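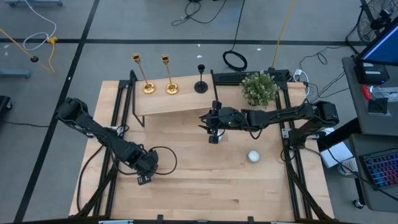
How much practice does a student need before their demonstrations are good enough to train on? In our course most students reached a usable standard after 9 practice runs, although the spread between them was wide.

4.2 Collecting the demonstrations

The task was set for the second-year project class at Birance in September. Students worked in pairs at a two-arm bench and had to place candles in the holders on a raised shelf (Figure 1). One student drove the arms while the other reset the objects and kept the log. They swapped over after every seven runs.

Figure 1. The bench used for the candle task, with an arm on each side, the shelf with three candlestick holders, and a potted plant at the rear right.

The class recorded 1,979 runs in total. Of these, 280 were thrown out, mostly where the driver had stopped part way or the log entry was missing. We kept runs in which a candle was dropped and picked up again, as Ajayi training code accepts a recovery as part of the same run.

Marks were given for the log and the written report only. An earlier version of the course, run with the Jedel lesson pack, had marked students on speed, and the pairs soon began to rush the grasp. The shelf was left at whatever angle the last pair had set it, so its position varies across the data. Section 4.3 gives the results for each pair.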